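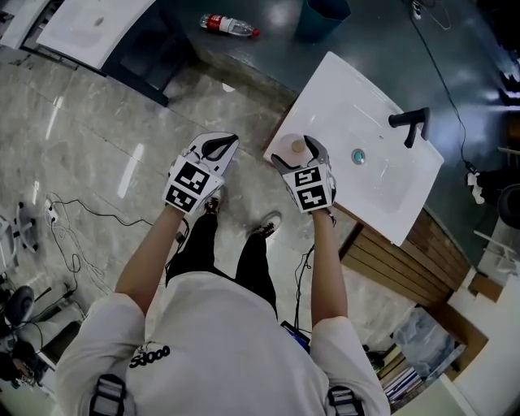
Wie viel Trinkwasser lässt sich in den Waschräumen eines Wohnheims einsparen, ohne dass die Bewohnerinnen und Bewohner ihre Gewohnheiten ändern müssen?

Nach den Ergebnissen der vorliegenden Projektarbeit fast ein Fünftel des Verbrauchs an den Waschtischen, sofern die Durchflussmenge der Armaturen begrenzt und der Leitungsdruck in den oberen Geschossen angepasst wird.

1 Ausgangslage

Das Wohnheim Keline verfügt über 197 Einzelzimmer, deren Waschräume jeweils mit einem Waschtisch ausgestattet sind. Der Wasserverbrauch wurde bisher ausschließlich über den Hauptzähler erfasst und nach Wohnfläche umgelegt. Eine Zuordnung zu einzelnen Entnahmestellen war auf dieser Grundlage nicht möglich. Im Rahmen des Moduls Technische Gebäudeausrüstung wurde daher untersucht, welchen Anteil die Waschtische am Gesamtverbrauch haben und welche Maßnahmen im Bestand umsetzbar sind. Die Betreuung der Arbeit lag bei Kaisu Laitinen.

2 Vorgehen

Untersucht wurden zwei Steigstränge des Gebäudes. Am ersten Strang wurden Strahlregler des Typs Givia eingesetzt, der zweite blieb unverändert und diente als Vergleich. Beide Stränge versorgen Zimmer gleicher Größe und Ausstattung. Die Messung erfolgte mit Ultraschallzählern, die außen an der Leitung angebracht wurden, sodass eine Absperrung nicht erforderlich war. Die Zählerstände wurden jeden Montag vor Beginn der Vorlesungen abgelesen und in eine gemeinsame Tabelle übertragen.

Ergänzend wurde ein Fragebogen ausgegeben. Gefragt wurde nach der Häufigkeit des Händewaschens, nach dem Abspülen von Geschirr im Waschraum sowie nach der Zufriedenheit mit dem Wasserstrahl. Die Teilnahme war freiwillig und anonym.

3 Ergebnisse

Am umgerüsteten Strang lag der Verbrauch durchgehend unter dem des Vergleichsstrangs. Der Abstand war in den oberen Geschossen geringer als im Erdgeschoss. Dies ist auf den dort niedrigeren Fließdruck zurückzuführen, bei dem auch die alten Strahlregler ihre volle Durchflussmenge nicht erreichen. Im Dezember sank der Verbrauch beider Stränge deutlich ab, da viele Zimmer während der vorlesungsfreien Tage nicht belegt waren. Diese Werte wurden in der Auswertung gesondert geführt.

Auffällig war der nächtliche Verbrauch am Vergleichsstrang. Bei der anschließenden Begehung wurde an einem Eckventil eine Undichtigkeit festgestellt. Der Verlust betrug nahezu 270 Liter je Woche und wurde aus den Vergleichswerten herausgerechnet. Die Reparatur übernahm der Installationsbetrieb Sjöberg.

Im Fragebogen wurde der Wasserstrahl nach der Umrüstung überwiegend als ausreichend bewertet. Kritische Rückmeldungen bezogen sich auf die längere Wartezeit, bis warmes Wasser zur Verfügung stand. Dieser Effekt war zu erwarten, weil bei geringerem Durchfluss das in der Stichleitung stehende Wasser langsamer ausgetauscht wird.

4 Einschränkungen

Die Belegung der Zimmer konnte aus Gründen des Datenschutzes nicht erfasst werden. Unterschiede im Nutzungsverhalten zwischen den Strängen lassen sich somit nicht vollständig ausschließen. Die Duschen blieben unberücksichtigt, ebenso die Gemeinschaftsküchen. Eine hygienische Bewertung der geringeren Durchströmung war nicht Gegenstand der Arbeit und sollte vor einer Umrüstung des gesamten Gebäudes vorgenommen werden.

5 Empfehlung

Der Hausverwaltung Keka wird empfohlen, die Strahlregler zunächst in den unteren Geschossen auszutauschen. Für die oberen Geschosse ist vorab der Fließdruck zu messen. Die Messprotokolle und der Fragebogen sind im Anhang beigefügt.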